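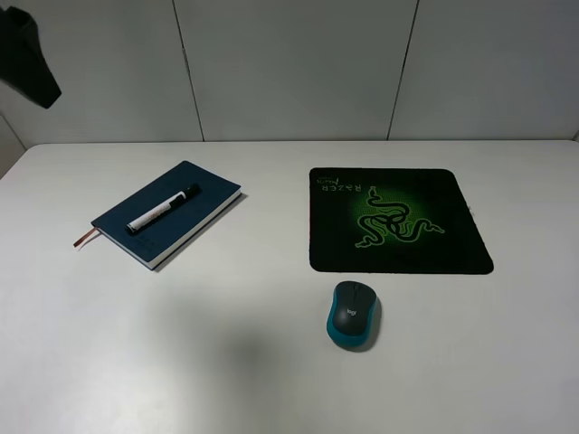
White tabletop, gray paneled wall.

1/ Notes on glare and matte surfaces, from the lighting job at the Stisbridge branch library. The complaint was headaches at the reading tables after 4 p.m.

2/ We logged light levels on the tables through April. The average was 204 lux. That is low for reading, so the first request was for more fixtures. I held off on that.

3/ Low light and glare can exist in the same room. The old tables had a gloss finish. Sit at the wrong angle and you got a mirror image of the ceiling tube on top of your page.

4/ A matte surface scatters the light. The total reflected can be the same, but there is no sharp bright patch. Gloss meters report this as a number, usually read at 60 degrees.

5/ Color is a separate question. A white top bounces more light up to the face and the shelves. Next to a dark top it also makes white paper easier on the eyes, as the contrast between page and desk drops.

6/ Naveen Ahuja at the Norkbridge branch tried two finishes side by side before ordering. Readers picked the matte one. Small sample, no blinding, so weigh it accordingly.

7/ Drawback: matte tops hold pencil marks and skin oil. Damp microfiber, mild soap. Melamine sponges polish the finish and you end up with shiny spots.

8/ Fakville is next. Same tubes, darker carpet, windows on the west side. Will post the lux readings when I have them.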